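Taking computers apart, and putting them back

Mevico has published an interview with Tahira Chaudhry, who leads its workshop automation programme, on whether machines are ready for repair work.

Ms Chaudhry was cautious in her assessment. "A person learns this bench in a morning," she said. "Our arm has had 117 sessions since April and is still a trainee."

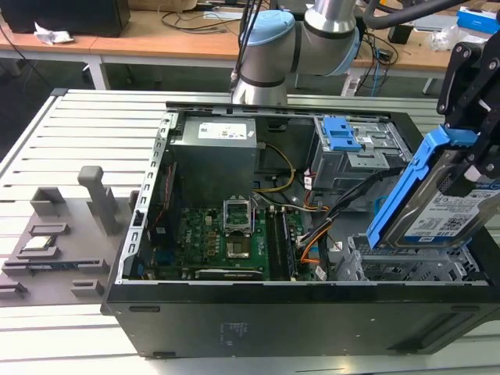
Hard drives were chosen as the first task at the request of the repair staff, who handle 2000 office computers a year. Ms Chaudhry regards the work as a fair test of grip and patience. The drive sits in a blue plastic caddy and has to be held over its bay at a suitable angle – "a few degrees out and it catches on the metal," she said. Processors and memory are to follow.

Her colleague Calum Ritchie was asked about speed. He replied that the arm takes 12 minutes over a job that an experienced technician would not trouble to time. Loose cables remain the chief difficulty, as no two machines arrive with them lying the same way.
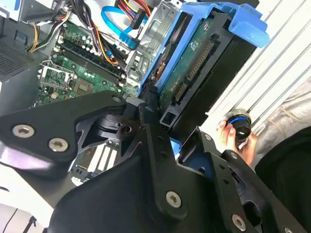
Prospects for the home

Mr Ritchie does not expect household machines soon. "A computer case is tidy compared with a kitchen drawer," he said. Ms Chaudhry agreed, adding that the programme would continue to employ its present technicians throughout the next stage.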